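Viststead Sorting Room: progress report to the Edet Fund
August 12, 2009

Hello again from the sorting room! I promised you something more cheerful than the March report, and I think I can manage it.
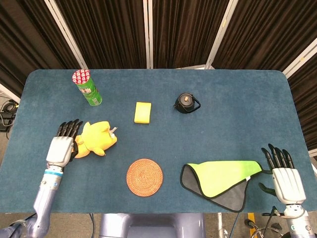 The big news is that we're finally through the backlog from the Gandetti house clearance. All 444 boxes have been opened, and 1,107 items have gone out to families so far (I checked the ledger twice, I was so pleased). What's left is mostly odds and ends, the kind of thing where a plush toy turns up in the same box as a teapot and a woven coaster and you have to decide which shelf each one belongs on.

Your money went mostly on the tables. The felt tops were a bit of a splurge, I know, but crockery doesn't skid on them and the noise in that room has dropped so much! The folding screen was the other purchase. It lets us close off the sorting end when families come in to choose, and they seem to like having the place feel less like a warehouse.

Cleaning supplies are still eating more of the budget than I planned. Sponges and cloths go fast, and I've moved us over to Brivine for the bulk orders, which saves us $23 a month. I'd like to keep that going through the winter if you're happy with it.

Two things are behind. The shelf labels haven't been printed, and the kitchenware starter packs are still waiting on saucepans, so those will slip into the next quarter. I've also got a question about whether leftover shelving money can go toward a second folding screen. Could you let me know before I order? The supplier is holding the price for us, but only until the end of the month.

Receipts are in the envelope with the signed form.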